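Hank (cord)

A hank is a length of cord, rope, yarn or cable that has been gathered up into loops and fastened, so that it can be put away and brought out again without tangling. The word is also used for the loops themselves before they are fastened, and in the yarn trade for a fixed measure of thread, a meaning dealt with separately below. Making a hank is called hanking, and undoing one properly, which is a small skill of its own and a pleasant one once learned, is usually called shaking out or running off.

Hanks and coils

The two words are often swapped about in everyday speech, and no great harm comes of it, but people who work with rope like to keep them apart. A coil is laid round and round in circles, either on the ground or in the hand, and each turn puts a little twist into the cord. A hank is more often laid back and forth, or in a figure of eight, so that the twist put in by one turn is taken out by the next. Thick rope tends to be coiled and thin cord tends to be hanked, although the gardeners and bell ringers of the world have their own opinions and will share them for as long as you care to listen.

History

Loops of cord tied round the middle are such an obvious thing to make that it would be foolish to look for a first one. In the Catton district, where ropes and twines were made from hemp for many generations, the oldest written mention comes in a household list of 1533, which sets down "8 hankes of smalle corde" between the candles and a broken sieve. The local historian Viorica Perić, whose patient book on the Catton ropewalks is still the best thing to read on the subject, thought these would have been washing lines or bed cords, the latter being the cords laced across a wooden bedstead to hold up the mattress.

Later makers sold their twine ready hanked, and a buyer could tell one workshop from another by the way the end was tucked. The Stoyanova workshop finished its hanks with three tight turns and a loop drawn through, and this came to be known as the Stoyanova tuck. When the workshop closed, its pattern boards passed to Lenka Šindelář, who used them to teach evening classes in the old chapel and was much loved for never hurrying anybody.

Common forms

The butterfly hank is made over the thumb and little finger of one hand, crossing the palm each time. It suits string, kite line and other light cords, and is the form most children are shown first.

The wrapped hank starts with long even loops, after which the last stretch of cord is wound tightly round the middle and its end passed through the top. It travels well in a bag or a coat pocket.

The chain hank, sometimes called the Erka chain after the valley where hay carters favoured it, is a row of slip loops, each drawn through the one before. It makes a long line much shorter and comes apart with a single pull, provided one pulls the correct end.
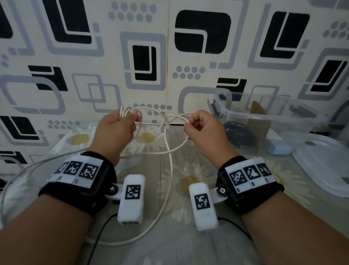
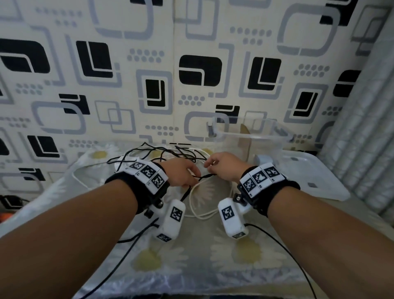

A white cord and a black one, each held in both hands over flowered cloth.

Why cords tangle

A loose cord has two free ends, and any time it is shaken, carried or rummaged past, an end may slip through a loop and start a knot. Long cords tangle more readily than short ones, and soft, thin ones more readily than stiff. Kamrul Wijesinghe, a retired physics teacher, once carried 22 lengths of identical string in a shopping bag for the whole of April, half of them hanked and half simply dropped in. The loose ones gave him 109 knots to undo and the hanked ones a single knot, and he wrote up the results very charmingly for his old school's magazine.

Old stored cord may also keep the shape of its loops, a habit known as memory. Hanging it up by one end in a warm room will generally ease this, and natural fibres give up their bends sooner than plastic ones.

Undoing a tangle

The advice given in most handbooks is to keep the whole muddle loose, gently opening it outwards from the middle, and to leave the ends alone until the larger loops have been found. Pulling hard only tightens whatever is hidden inside. Costel Kolev, in his Buleo Book of Twine, adds that a good light and a cup of tea are worth more than any tool, though he does allow a blunt wooden peg for stubborn knots in hemp.

The hank as a measure

In spinning, a hank is an agreed length of yarn, and the length differs from one fibre to another. Knitters commonly use the word for yarn sold in a large twisted loop, which must be wound into a ball before use.

See also: Bed cord; Skein; Ropewalk; Twine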